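Countertop overlay on old laminate -- seams, edges, and whether to bother

Drendbridge Home Forum > Kitchens > Counters and Sinks

kwillems_dr
Posts: 233
Posted 21 March 2021

Looking for input on covering an existing laminate counter with a printed marble-look film. The counter is a straight run with one inside corner and a drop-in sink. The laminate is sound, with no swelling at the sink cutout and one burn mark near the stove. Replacement was quoted at $2945 for laminate again and I am not ready to spend that. The film I am considering is the Puvari heavy grade, gray ground with white veining.

Questions:
1. Butt seam or overlap at the inside corner?
2. Does the front edge hold on a rolled (no-drip) profile?
3. Primer on the old laminate or bare?

Karlijn Willems

tallowbench
Posts: 1238

Butt seam. Overlap leaves a ridge that collects grease, and the ridge telegraphs from across the room on anything glossy. Lay both pieces long, overlap them dry, then cut through both layers with a new blade against a steel straightedge. Remove the two offcuts and press. That is the same way vinyl flooring is seamed.

No primer on laminate. Degrease it, scuff with a gray pad, degrease again. Primer only adds a layer that can let go.

Rolled edge is the weak point. The film wants to go straight and the raised lip makes it curve twice in a short distance. Heat helps while you are applying it. It does not help a year later.

haewon_y

Agree on the seam, disagree on the primer. I did a rental kitchen with the same grade of film and skipped primer on the first section. The front edge lifted within a season. The second section got a thin coat of contact primer along the front edge and around the sink only, and it is still down. Field area does not need it. Edges do.

One more item on the pattern. Veined prints repeat. Unroll the whole length on the floor before cutting and find the repeat, or you will end up with the same vein twice on either side of the sink.

Hae-won Yoon

tallowbench

Two sections of one counter is not much of a test. Was the first section nearer the dishwasher? Steam from the door gets under any front edge, primed or not.

haewon_y

It was nearer the dishwasher, yes. I will grant that one. I would still prime the edge. It costs very little and takes an hour to dry.

orrin_b

My opinion is the opposite of everyone's here. Do not put film on a kitchen counter. Put it on a desk, a shelf, a laundry folding surface, anything that does not see a knife or a hot pan. The wear layer is thin and there is no repair except a patch, and a patch in a veined print never lines up.

On flat, square work the stuff is good. Gray with white veins hides crumbs and minor scratches better than the plain white does, and it does not show every fingerprint like black.
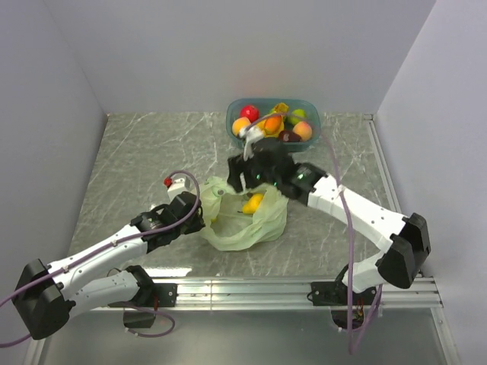 Square edges also let you finish the front with an aluminum trim strip, screwed or taped, which takes the knocks and pins the film down. You cannot do that on a rolled edge unless you cut the roll off first, and at that point you are most of the way to a new counter.

kwillems_dr

Thank you. The rolled edge can be cut. I have a track saw and the counter comes off with six screws. Under the roll is particleboard, so the cut face would have to be sealed before anything sticks to it. Holovko sells a square aluminum nosing that seems to be the right depth.

Does anyone have experience with that nosing at an inside corner? The catalog shows outside miters only.

tallowbench

Miter it the same way, 45 degrees, fine-tooth blade, and file the back of the joint so the faces close first. Dab of clear silicone behind. Seal the particleboard with two coats of shellac -- water-based sealer will raise it.

orrin_b

If the counter is coming off anyway, price a plain square-edge blank from Arov before you buy nosing, film, shellac and blades. I would add it up on paper.

haewon_y

The blank still has to be cut for the sink and joined at the corner. That is where the money goes in her quote. The material is the cheap part.

orrin_b

She has a track saw. A sink cutout is four straight cuts and a jigsaw at the corners. Corner joint is three draw bolts and a bead of glue.

kwillems_dr

Priced both. The blank is more than the film and nosing, though by less than I expected. The burn mark decides it for me, as I would have to fill it flat before film and I do not trust the filler near the stove. Going with the blank. The film can go on the workbench in the garage, which has square edges already.

Will need to borrow draw bolt advice in December when the counter actually comes off.

tallowbench

Rout the bolt pockets before you cut the sink opening. The blank is a lot easier to flip while it is still in one stiff piece.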